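Filed under: Notebook / Bench Work

2/9/22

Eighty-five takes on the candle task as of tonight, and Larysa Boiko wants more before she'll let anyone train on it. I asked her how many more. She said we'd know. I don't think we would know, and I told her so, and she went back to relabeling.

What bothers me is that 73 of them are mine. Whatever comes out the far end will have my habits in it — the way I come in too steep with the left arm, the little pause before I close on anything made of glass. Pemonano's people talk about the data as if it fell out of the sky. It came from one tired person's wrists, mostly mine, mostly after lunch.

I threw out 8 this afternoon. Two were drops, fair enough. The rest I tossed for looking clumsy, and now I wonder if the clumsy ones were worth keeping. You'd think a thing that has to recover from mistakes should see a few. Gramivau says keep everything, Clullum says keep only the clean ones, and both of them sound equally sure, so I give that argument no weight at all.

I also don't believe we move the pieces enough between takes. We say "randomized" in the log. I shove the tin a couple of inches and call it new. A person reading that log in May will picture something much grander. 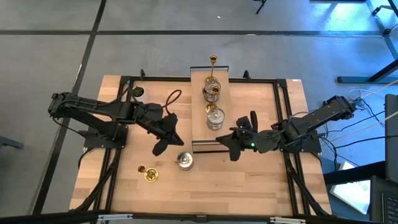

Candle set, both grippers open, tin in the middle.

The gold pieces still worry me more than the glass does. The small cup is a nuisance to pick up once it's on its side, and I catch myself setting it upright when I'm behind. That has to stop, or the log has to say so.

Larysa wants to start on Mạch next. I said finish this one first. She wrote down both.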